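Villutus takes Soltora tidy-up program to 305 apartments after short pilot

Press Office, Villutus
4/10/25
Shares 30 | Comments 8

Villutus, the housing services firm, today said its Soltora living room program goes to all 305 furnished apartments it looks after. Rollout starts now, finishes in July. No extra charge to tenants.

Soltora is a small thing on paper. One open basket for the living room, one printed card, one visit at move-in to go over both. The basket stays near the sofa. Wrappers, used tissues, receipts, whatever piles up on the table by evening goes in it, gets pressed down, gets carried to the kitchen bin before bed. No liners needed. Rinse under the tap when it gets sticky.

The pilot ran in the Nillska buildings, 229 apartments, mostly one-bedrooms with the table right up by the sofa. Tenants there had asked for two things at the last survey – somewhere to put snack trash that isn't the table, and fewer reminder notes about the hallway bins. The notes have been dropped. The basket is the answer to the first one.

"People don't get up for one candy wrapper," the company said in a statement. "They leave it, then there's a tissue, then there's a whole heap by the lamp. Put a basket in arms reach and most of it never lands on the table in the first place."

Baskets come from Başaran, a household plastics supplier that already provides the dish racks and laundry pegs in the move-in kit. Mesh sides, rolled rim, light enough to carry one-handed with a cup in the other. Tenants can pick a color while stocks last. Red has gone fastest so far, gray is slow.

Changes after the pilot:

– Card is now one side only. The old one had a cleaning calender on the back and it went mostly unread.
– Sofa throws added to the card. Shake out over the balcony or in the tub before vacuuming, fold back over the seat. Crumbs and bits of foil get down in the folds and then onto the floor.
– Glossy tables: dry cloth first, damp cloth second, no scouring pads. Replacement tops are charged at cost, as before.
– Food waste stays out of the basket. Peels, tea bags, anything wet goes straight to the kitchen. 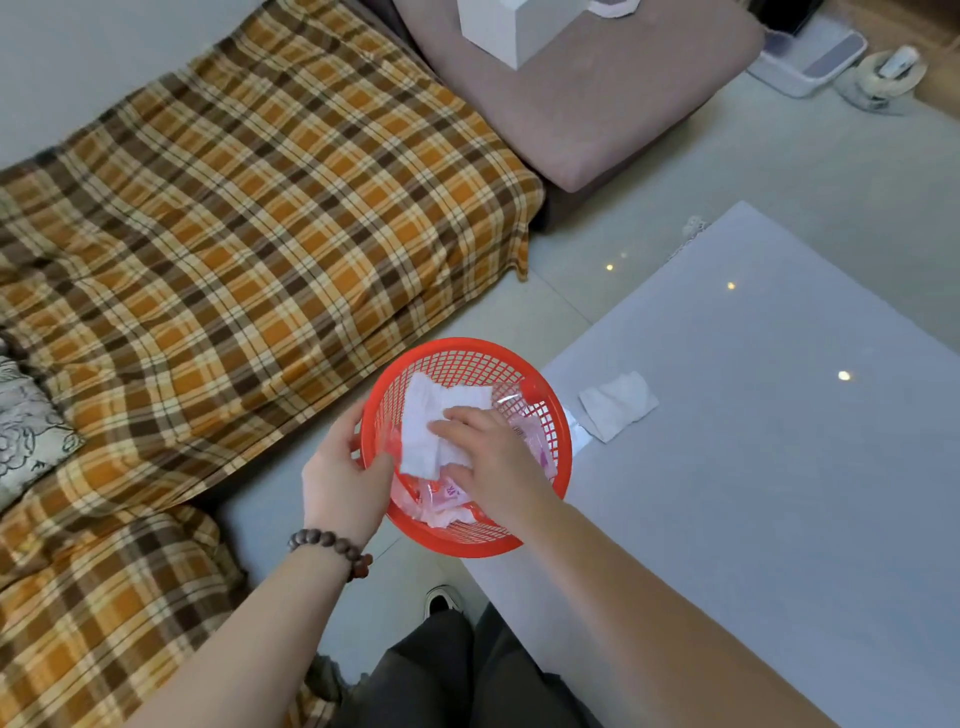

Wrappers and a tissue pressed down in a red mesh basket, between the sofa and the table.

Move-in visits run 30 minutes and cover the living room only. Kitchen and bathroom visits are booked seperately through the building desk, same form as last year. Tenants already in place don't need to book anything, baskets will be left at the door with the card inside.

Anyone who has a basket they like can keep it and skip the new one. Tell the desk so it can go to another apartment. Broken baskets are swapped for free, bring the old one down.

About Villutus
Villutus manages furnished rentals and provides move-in kits, cleaning visits and repairs to tenants. Soltora is its home care program.

Press questions to the Villutus press office, weekday mornings. Basket samples on request.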